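About Pendon

Pendon is a small production company that makes daytime television, mostly live chat and cooking shows for regional channels. Rosine Cordier started it with a borrowed desk and one very patient sound engineer, and 17 years later we still get butterflies when the floor manager counts us in!

These days we have four shows on the air and a team that loves the odd hours. The first kettle goes on at 5 a.m., the guests start turning up before seven, and by lunchtime Quentin Bailly is already on the phone booking the next lot (he has put together around 1,000 interviews for us and still sends thank-you cards).
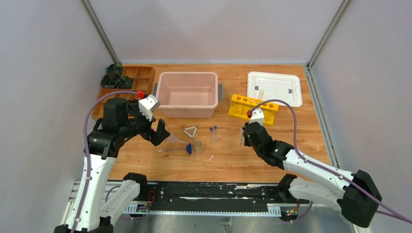 Wooden organizer, greenery and a pink bin.

Our longest-running show, Samex, is an hour of talk, music and viewer calls. We read every letter that comes in — even the cross ones — and plenty of our best segments started that way.

We take on trainees each June, and we love meeting people who have never set foot in a studio. If you'd like to sit in the audience, write to Rosine and she'll find you a seat.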